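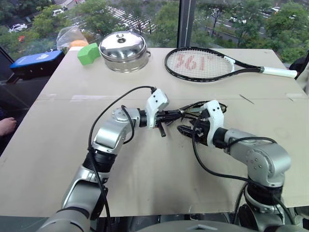 Evaluation of the Brodura two-arm kit: bench notes
05/11/2024
Location: Nirnier workshop, window bench

Purpose of entry

The kit is held on a six-week loan from Mutiso, who act as supplier and service agent. The workshop is asked to advise on purchase. The present entry concerns the cable arrangement, the behaviour of the grippers when brought together, and the handling of slim objects. Software licensing and the service contract are dealt with under a separate heading in the main file and are not repeated.

Condition of the bench

The test objects have been left along the far side of the table: the lidded steel pot, the green foam block and the tennis racket. Colleagues are asked to leave them where they are until the next session, as the pot and the racket are both wanted for the two-handed lifts. The old scuffs on the lower part of the board should be ignored when reading the camera output. They were recorded in July.

Cables

The external cabling remains the weakest part of the kit as supplied. The lead from the left gripper goes up and over the arm in a high loop, and the lead on the right runs back over the elbow and down towards the base. The Brodura fitting guide shows the intended route for the leads but does not state how much slack is to be left at the elbow. Mutiso have been asked for a figure. Until one is received, the joint limits in our own configuration are to stay as set at the last session, and any change to them must be written in this book before the arms are powered.

It is noted for the purchase advice that the Cleto cable sleeve is listed as an optional extra. In the view of the workshop it should form part of the basic kit. A buyer comparing the quoted price with that of other suppliers would not be aware that the sleeve is needed.

Grippers in close approach

The close approach was carried out at the middle of the table, near the seam, so that the position could be found again by eye. With the fingers of both hands interlocked, there is very little room left between the white housings, and it is difficult to judge from the head camera alone which linkage belongs to which side.
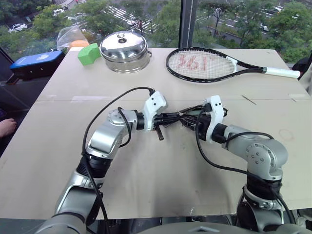

The operator should therefore have the wrist view open on the second screen before any hand-over is attempted. Separation is to be done slowly, with one arm held still and the other withdrawn along its own forearm. Moving both arms at once is not permitted on this bench. The kit software offers a collision margin, but the default value treats the fingers as a plain block and is of limited use once they overlap. Mutiso describe a finer model as being in preparation. No delivery date has been offered and the advice should not rely on it.

Slim objects

For this part of the review the green stick was chosen in place of the dowel used previously. It has flat sides and a clear line between its frosted upper part and the brighter green below, and that line serves as a convenient height mark when the grip is repeated. The fingers are to close on the part below the line. 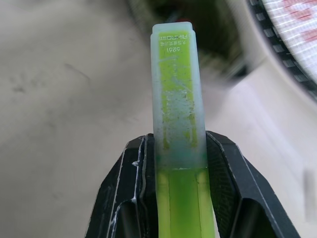 Entry made by: R. Halvey
Evaluation engineer, Nirnier workshop

The angled shape of the fingers brings a slim object in between them from both sides, and for upright holding this is considered suitable. Whether it is equally suitable for flat items lying on the table has not yet been examined. The white lettering near the top of the stick appears upside down in the wrist view, and the labelling sheet should record it in that form to avoid confusion later.

Outstanding matters

Slack figure for the elbow: awaited from Mutiso.
Price of the Cleto sleeve, two arms: to be requested in writing.
Spare fingers: the kit list gives three sets, the packing note gives two. To be checked against the case.
Flat-item trial: next session, same operator if possible.

The purchase advice remains in draft and should not be quoted outside the workshop.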